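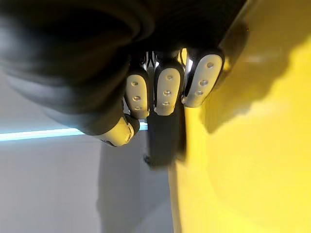

On the floor at Stonora, Rivby

Company > About Us > Who We Are

About Stonora

Stonora makes molded carrying trays for shoe and boot factories. A tray holds one shoe, or the parts of one shoe, while it moves from bench to bench. We also repair trays, rework old molds and lay out sorting benches for customers who want their trays handled the way we handle ours.

We work from a single building in Rivby. Everything we ship is checked, sorted and packed here, and the people who answer the phone sit one door away from the benches.

How we started

The company began as a repair shop. Footwear plants sent us cracked carriers and we patched them. After a while the same cracks kept coming back in the same spot, at the heel, where a tray gets grabbed and dropped all day. We drew up a tray with a taller back and offered it to a plant we were already doing repairs for. They ordered 90 pairs, used them through the winter, and came back in February for 850 more.

That tray became the Nuchit, and it is still most of what we sell. The rim has been changed twice and the floor of the tray once. Repairs are now a small part of the work, but we still take them, including on trays other companies made.

The building

Our space was a furniture warehouse before we moved in. We use 2,000 square feet of it for storage and the rest for benches, molding and shipping. The loading door is on the east side and the office entrance is around the corner, next to the bike rack. Drivers should use the loading door only.

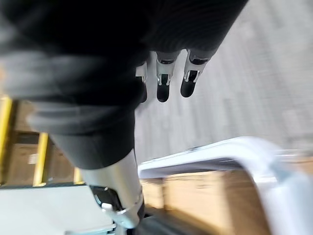

Storage took us the longest to get right. Trays don't stack as well as boxes do, and a tall pile leans as soon as you take one from the middle. We tried bins first, then carts, and finally went to open shelving with the stock kept low enough to reach without a step. The uprights are yellow and stand out well against the light gray floor, which helps when you are backing up a loaded cart. Left trays and right trays have their own bays. Returns get a bay of their own by the office wall and stay there until the paperwork is finished.

The Nuchit tray

The Nuchit is a shell shaped like the lower part of a shoe. It has a flat floor, a rim that runs all the way around, and a raised heel end. The outline of a footbed is formed into the floor so that an insole can be set down the right way around without measuring. It comes in matte black. We have been asked for colors, and we will do them on larger orders, but black hides scuffs and most plants go back to it on the second order.

There are 3 lengths: short, regular and boot. The boot tray has the same footbed outline as the regular one and a longer toe. Customers who run both lines can mix them on the same bench.

Sorting and checking

Trays are laid out singly on a long yellow table before they go to the shelves. They are never stacked there. Spread out like this, a warped rim shows up quickly, and the black shells are easy to see on that surface.

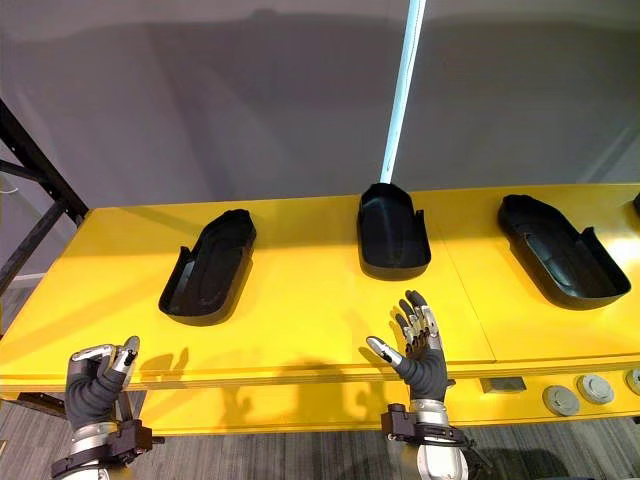
Each tray is turned over once, pressed at the heel and run along the rim by touch. Anything that rocks when it is set down goes back. Lefts and rights are separated after the check, because a tray that fails does not need a partner yet. When a pair is complete it is tagged and moved to its bay.

The tables come in sections and are joined side by side. We buy the frames from Brakon and fit the tops ourselves. If you are setting up a sorting area of your own, we can send you our bench drawings. There is no charge for these if you are an existing customer.

Working with us

Most new customers start with a sample pair. Send us the outsole length of the largest shoe you run and the width of your bench, and we will tell you which length fits. If none of them does, we will say so, and we can quote a new mold.

Orders from stock are packed in the order they come in. Mixed orders take longer than single-size orders. We don't split pairs, so if you need replacement lefts only, ask about the returns bay, where there are often good single trays at a lower price.

Visits are welcome, but please write ahead. Closed shoes are required past the office door.

Related pages
Nuchit tray sizes and fit chart
Sending trays in for repair
Bench drawings and table heights
Notice to customers: new loading door hours (Sep 29, 2018)
Jobs at Rivby

Contact Stonora | Copyright Stonora, all rights reserved | Back to top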